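Cut-out lettering

Cut-out lettering is the craft of making separate letters from paper, card, felt, foam or thin wood and attaching them to a background to form words. It is used for stage backdrops, bulletin boards, shop windows, parade banners and party decorations. Unlike painted lettering, the letters exist on their own before they go up, so they can be shuffled, tilted, respaced and used again. Few decorative crafts give so much for so little: a pair of scissors and a stack of colored paper are enough to fill a wall.

Materials

Paper is the most common choice for short-lived displays. It cuts cleanly and comes in every color, but it curls in damp rooms and fades in direct sun. Card of 200 grams per square meter holds its shape well and can still be cut with household scissors. Lighter sheets of 80 grams are fine for flat boards, where the whole back of the letter can be glued down. Felt is wonderful on fabric because the fibers grip each other, and felt letters can be peeled off and moved many times. Foam gives a thick edge that throws a small shadow, which makes a word easier to read from the back of a hall.

Letter shapes

Bold capitals without serifs are the easiest to cut. Straight-sided letters such as E, H, I, L and T can be made from folded rectangles, and symmetrical ones such as A, M, U and V can be cut in half along a fold and opened out. The S is the famous troublemaker. Its two curves have to balance, and most cutters draw it inside a pair of stacked circles first. Lowercase letters are livelier but take more planning, as their stems and tails rise above and drop below the main body.

The enclosed spaces in letters like a, e and O are called counters. A craft knife is the usual tool for them, though a small snip through the edge, closed again with tape on the back, works nicely too.

Regional styles

The Stinstead style grew out of the town's harvest suppers, where the name of each village was hung over its own table. Letters were cut 20 centimeters high from wallpaper offcuts, so a single word might mix stripes, flowers and plain cream. Old Stinstead sets are a delight to look through, with pencil lines still showing on the backs.

Nemwood lettering is much stricter. It began in the town's school halls and uses capitals only, all fitted to the same square. The Burkau method, developed for theater work, pins each letter at a single point near the top so that it can swing a little in moving air. Under stage lights the effect is marvelous.

Spacing and layout

Even gaps rarely look even. Two round letters need to sit closer together than two straight ones, and pairs like A and V can nearly overlap. The Iwasaki chart, a favorite in teaching workshops, sorts the alphabet by the shape of each letter's sides and gives a spacing for every pair. Many cutters prefer to lay the word on the floor and squint at it.

Arched layouts need a guide line. A string fixed at one end and chalk at the other will mark a smooth curve on cloth, and each letter is then turned so that its base follows the line. Mixed colors suit short words best, especially pale shades and warm ones on a dark ground.

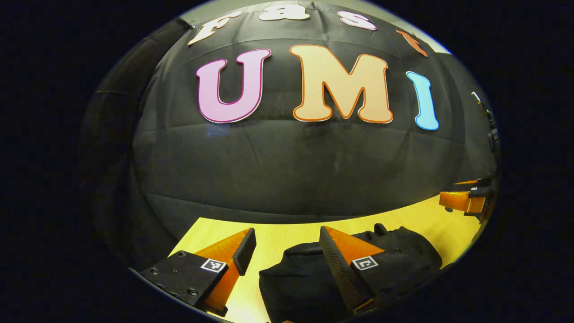
Long words on a tight curve are easier to place from the middle outward, with the center letter fixed first and the others added in pairs on either side.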